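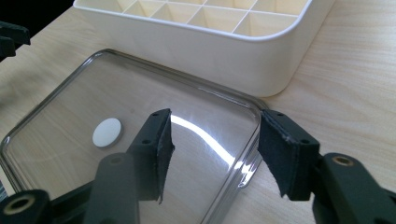 The Rumow is a two-finger hand-held gripper sold as a kit by Voder, and I have been using a pair of them on the bench since last September. The kit is meant for recording manipulation demonstrations: a person does a job with the grippers in hand, a small camera on each one records it, and the files go to whoever trains the robot. The box-and-lid job is my usual test because it exposes weak fingers quickly. A clear lid lying flat on a table gives the pads very little to hold, only the thick rim, and the small white knob in from the edge is a poor second choice. The foam on my pads has gone ragged at the edges and lower corners, and I will come back to that.

What you get

I bought the two-handed version from Pastby, who stock the spares as well. Each side comes as a bag of printed parts, bushings, screws, a camera bracket and two strips of black foam. The manual is 31 pages long and mostly drawings. The drawings are good. The text around them was written for an earlier revision and refers to a spring that is no longer supplied. I spent some time looking for it.

Total mass with the camera fitted is 244 grams per hand on my kitchen scale. You stop noticing it after the first few minutes, then start noticing it again in the wrist after an hour.

Assembly

The fingers are carried on a parallel linkage, and the bushings press into the pivot holes. Press them cold and go slowly. I cracked one arm by starting a bushing at an angle, and Pastby charged me for the replacement, which was fair. Ream the holes lightly before you start if your print came out tight. Mine varied between bags, so I would check every hole before committing.

Leave the screws in the finger faces a quarter turn loose until the foam is on. The finger can then be squared against its partner with a steel rule and tightened. If you tighten first, the pads meet at the tip and gap at the root, and anything thin will rotate out of the grip.

In use

Opening travel is sufficient for a tray rim, a mug or a paperback. It is not enough for a full-size cereal box, and I would not try. Closing force comes entirely from your hand, so there is nothing to tune and no number to report.

Thin edges are where the design does well. The linkage keeps the fingers close to parallel through the whole travel, and a lid can be pinched by one side and stood on edge above the table. With a second Rumow in the other hand you can pass it across, though the two frames will foul each other if you approach at the same height. I bring the second one in higher and from the side.

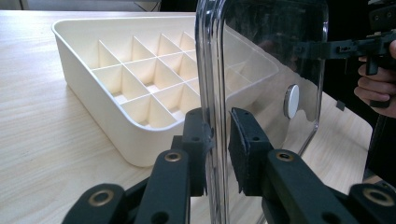 Lid held upright by its edge, divided tray behind, second gripper coming in from the right.

Transparent parts remain awkward for the recording. Reflections off molded plastic move with the camera, and a glossy rim can throw a highlight straight between the fingers at the moment you want to see the contact. A diffuser over the bench lamp helped some. A polarizing film over the lens helped less than I expected and cost exposure, so I took it off.

Wear

The foam is the consumable. Voder rates a pair of pads at 800 cycles and I would call that optimistic if you handle anything with a hard edge. I logged one set and replaced it at 112 because a corner had started to lift and was catching on the dividers of the tray. Frayed edges by themselves do not seem to matter much; the pads still grip. A lifted corner does matter, and it also shows up in the video as a dark flap at the bottom of the finger.

Boateng sell a closed-cell strip in the same width. It lasts longer and grips dry plastic less well. I have settled on Voder foam for lids and the Boateng strip for anything with weight – swapping takes two screws per finger, plus scraping off the old adhesive.

The pivots have given no trouble. No play that I can feel, no oil so far.

Complaints

The camera bracket has no positive stop, so the viewing angle shifts slightly every time it is removed. I scribed a line on mine. The left and right arms are easy to confuse before assembly and should be marked. The foam should come in packs larger than two.

I would buy the kit again at the current price, with an extra set of arms in the same order. I have a request in with Voder about the missing spring in the manual and will update the post if they answer.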